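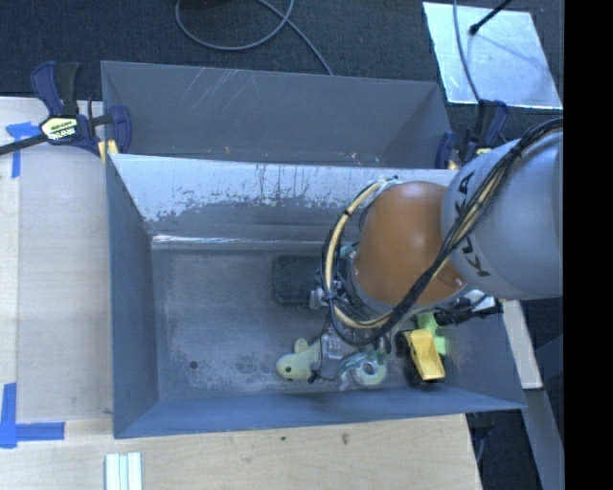 **Does this dataset cover women's cuts too?**
Both. The `cut` column has M, W and U (unisex). W is thinner on touring jackets, see Known gaps.

# Sitley riding gear sizing table

Motorcycle jackets, pants, gloves and boots – measured flat, by hand, then matched to what the size label claims. 3652 rows. One row = one garment in one size.

Why bother: a 42 from one maker is a 46 from another, and the charts on store pages are mostly body measurements, so you can't tell how the armor will sit. We wanted garment measurements. Couldn't find any, so made them.

## Files

- `garments.csv` – main table
- `armor.csv` – pocket positions, one row per pocket
- `labels.csv` – size label as printed, plus the maker's own chart if there was one
- `returns.csv` – short free text notes from the Zullau store on why stuff came back
- `scripts/` – cleanup and the join. Python 3, needs pandas, nothing else

## Quick start

```
pip install pandas
python scripts/join.py --out joined.csv
```

Takes a few seconds. If it complains about encoding, you opened the csv in a spreadsheet and saved it. Get a fresh copy.

## Columns in garments.csv

| column | what | unit |
|---|---|---|
| `gid` | garment id, stable across versions | – |
| `type` | jacket, pants, glove, boot | – |
| `style` | sport, touring, cruiser, adv, urban | – |
| `cut` | M / W / U | – |
| `shell` | leather, textile, mesh, denim, mixed | – |
| `chest` | pit to pit, zipped, laid flat, doubled | cm |
| `sleeve` | shoulder seam to cuff edge | cm |
| `back` | collar seam to hem, center | cm |
| `waist` | doubled | cm |
| `inseam` | pants only | cm |
| `palm` | glove only, around the knuckles | cm |
| `liner` | in / out / none, at time of measuring | – |
| `src` | zullau, cassim, clultow | – |

Blank means not measured. Zero shoud never appear. If you find one, it's a bug, open an issue.

## Where it came from

Three sources.

**Zullau** – retail store stock, new with tags. Biggest chunk. Mostly textile touring and mesh summer stuff.

**Cassim** – rental gear. Used, washed a lot. Leather here has streched, esp. at the elbows and seat. Don't mix with new leather unless you filter on `src` or know what you're doing.

**Clultow** – track day loaner suits and gloves. 209 rows, nearly all leather, nearly all sport. One piece suits are split into a jacket row and a pants row with the same `gid` prefix. Back length on those is to the waist seam, not a hem.

## How we measured

Soft tape, flat table, zips closed, adjusters fully open. Armor left in. Thermal liner out if it comes out, otherwise `liner` = in. Each number taken twice, and a third time if the first two were more than 1 cm apart, then median. Rounded to 0.5 cm.

Leather sat at room temp overnight first. Probably overkill.

Boots are the weak spot. We only did shaft height and calf opening, both live in `labels.csv` for dumb historical reasons. Will move them.

## armor.csv

Pocket center measured from nearest seam. `loc` is shoulder, elbow, back, chest, hip or knee. `adj` = 1 if the pocket has more than one position – then you get a row for each position. `incl` = 1 if a protector shipped with the garment, 0 if it was an empty pocket. Chest is usually 0.

We do NOT record protection level. Inserts get swapped, esp. in rental gear, and the marking on the insert says nothing about the shell. Please don't use this table to judge how safe something is. It's fit data.

## Known gaps

- W touring jackets, very few above size 44
- tall and short sizes – some makers print "long" on the label and we missed it in early batches. Fixed from February on, older rows have `len_flag` = unknown
- no airbag vests
- no kids gear
- heated gloves are in, but palm runs big on them because of the wiring. Not corrected
- `style` is a judgement call. Adv vs touring is a coin flip on some of these

## Splits

If you're training a size predictor: `split.csv` has train/test by `gid` prefix so the same model never lands in both. Test stays fixed, train is capped at 3000 rows for the baseline so old numbers stay comparable. Don't do a random split on rows, sizes of the same jacket leak straight across and your score will look amazing.

Baseline is plain nearest neighbor on chest, sleeve and back. Script is `scripts/baseline.py`.

## Contributing

More rows welcome. Copy `template.csv`, fill it in, PR it. Centimeters only. Say if the garment is new or worn. PRs get looked at on Monday, usually.

## License

CC BY 4.0 for the tables, MIT for the scripts. Notes in `returns.csv` had order numbers stripped, tell us if one slipped through and we'll pull it.

## TODO

- move boot columns
- inch export
- second pass on `shell` = mixed, too vague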